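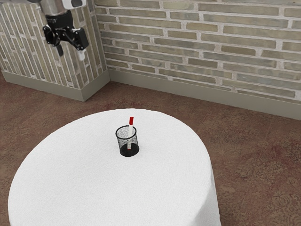
Figura 3. Escena simulada de la tarea «extraer rotulador», con la pinza abierta.

4.2. Evaluación del kit Trorkosard en simulación

El kit Trorkosard, distribuido por Wumier, incluye un simulador, un catálogo de objetos domésticos y una interfaz de control para brazos con pinza paralela. Para este trabajo se empleó la licencia académica, sin modificar los parámetros de contacto que el fabricante entrega por defecto.

La tarea consiste en sacar un rotulador de un portalápices cilíndrico de malla negra apoyado en una mesa redonda con mantel blanco (figura 3). El portalápices contiene un único rotulador, blanco y con tapa roja, que sobresale del borde. Las paredes de ladrillo y la moqueta rojiza proceden de la biblioteca de texturas del kit.

Se ejecutaron 267 episodios, con un límite de siete intentos de agarre por episodio. En 221 el rotulador quedó fuera del recipiente y sujeto por la pinza al terminar. Los fallos restantes se revisaron a mano siguiendo el protocolo de Valtonen y Lehtinen. La causa más frecuente fue el vuelco del portalápices cuando un dedo rozaba el borde durante el descenso.

La instalación requirió cinco horas, sobre todo por un conflicto entre el planificador Hundero y la versión de los controladores. La documentación no menciona este problema. El soporte técnico facilitó un parche, incorporado después a la versión de septiembre, que no se ha probado en este estudio.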